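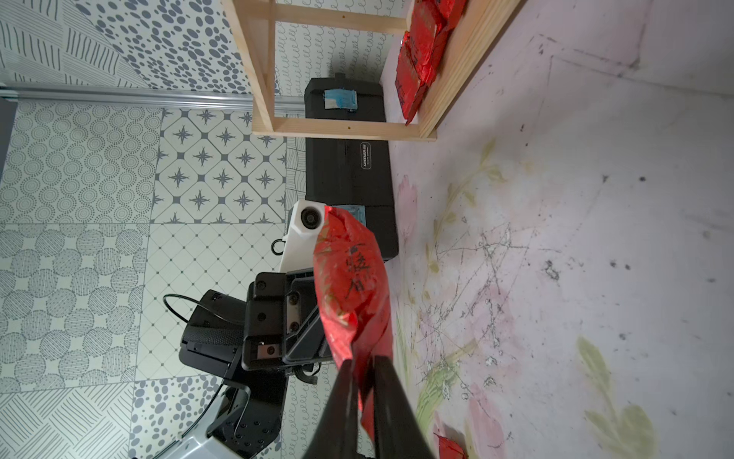 Course notes / Unit 4: Paying for the robot cell

OK, so this is the unit where we stop talking about kinematics and start talking about money. I know some of you signed up for the arms and not the spreadsheets, but I've watched good plans stall at the purchasing office and I'd like yours to get through. These notes cover what I said in class, plus a few things I skipped when we ran out of time.

The task we're budgeting for

For the whole unit we're using bag handling. The gripper picks up a crinkly bag, holds it without crushing what's inside, and puts it where it's supposed to go. The two-finger gripper pinching a red plastic bag at the top of these notes is the kind of work I mean. Glossy, wrinkled packaging is a nice test for a budget (and a mean one for a vision system!) as it pushes up the cost of things you'd forget if you were planning for neat cardboard boxes. Lighting, for one. Fingertips, for another.

Look at the setting too. There's a second arm behind the bag with a camera lens in its white housing and a cable looping out the back. There's a pine shelf with red foil packages on it, and a patterned backdrop. When you write your own equipment list, every one of those is a line. Students always write "robot arm" and then go straight to the total.

Start with the task sheet, then the catalog

Before you open a single catalog, fill in the one-page task sheet. What is being picked up, how heavy is the heaviest one, how far does it travel, how often, and what happens if it's dropped? If you can't answer the last one you aren't ready to ask for a quote.

I learned this the slow way. For our first teaching cell I went to Pavard with a budget and no task sheet, and they very politely quoted me an arm that could lift far more than anything we owned. Lovely machine. It would have eaten the whole equipment line and left us with nothing to mount it on. We sent it back as a paper exercise and started over.

The quote we ended up using

The numbers below are from our own teaching cell, so please don't treat them as market prices. They're only here so that we all work from the same sheet.

Bench, shelf and mounting rails (Manetti): $3,655
Replacement fingertips and cable set, per arm: $300
Arms: 2
Arms and grippers (Gernance): use the figure on your group's quote sheet

The bench surprised people in class. Yes, it's a lot for a bench! But it came with the rails already aligned, and the cheaper one we'd looked at was going to cost us days with a tape measure and a drill. Staff time doesn't show up on a quote, so you have to write it in yourself. I put it in its own column with a big heading so the purchasing people can't miss it.

Now the spares. With two arms at $300 each you need $600 for one full set, and I'd put that in the first order. If you leave it for later it becomes a separate request with its own signature, and you'll be waiting on it with an arm sitting idle. Soft fingertips wear, cables flex all day and give up when you least want them to. Budget for it up front.

One arm or two?

This came up in class and I gave a wishy-washy answer, so let me try again. Buy the second arm if the task sheet says you need two hands at once, or if you have two groups who'd otherwise be queuing for the same machine. Don't buy it because the vendor offers a bundle. A second arm also means a second set of cables, more bench space, another safety check and somebody to look after it.

If you're unsure, buy the bench sized for two and the controller that can run two, then add the second arm in the next budget year. Gernance would hold a quote open for us into September, which gave us the summer to run the task on one arm and see. Ask your vendor about this, and get the date in writing.

Things that go missing from student budgets

- Shipping, and the crate going back if it has to
- Consumables for practice (you'll go through a lot of bags, and torn ones are no good for testing)
- Cases for moving and storing equipment
- Lamps and something to diffuse them
- Camera mounts
- Training for whoever runs it when you're away
- Software renewals after the first year

Talukder, who did our installation, charged separately for the return visit. It was in the small print and I missed it. Read the small print.

For next time

Bring your task sheet and a first draft of the equipment list, one line per item, with the vendor named and a spare parts line for each arm. Leave the total blank. We'll swap sheets and try to find what the other group forgot before we add anything up. If your group hasn't picked a task yet, bag handling is fine, just change the size or weight so you're not copying my numbers.

Notes updated 07/07/2025. The blank task sheet is in the same folder as the quote sheets.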